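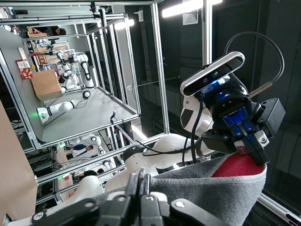 Both grippers on the grey knit, red lining showing at the opening

Blue pads or black fingers for a two-arm fabric job?
Posted by Cremilda Queiroz, 20 January 2018

I'm comparing fingers for a pair of arms that have to hold fabric between them. The blue pads are from Closa, and the other gripper has plain black fingers. Over 67 tries the lined edge slipped 17 times, mostly when the arms pulled apart. Force is set to 7 on both controllers. Should I change the pads or the setting?

Arlindo Sales
Change one thing at a time. Leave the force at 7 and run the same grey fabric with matching fingers on both arms. If it still slips, look at how much cloth you're gripping. A thick rim holds the fingers open and the thin part beside it slides out. I go in deeper, past the rim, and pull slower. Also check that the wrist cable has enough slack at full reach, as a tight one will drag the arm off its path.
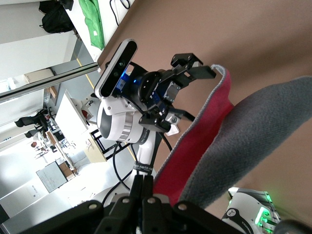 More replies

Batista
We had the same trouble with towels. Dropped the force to 4 and it got worse, so don't do that.

Fevoler
Which colour shows up better on your depth camera? Ours was hopeless on dark cloth.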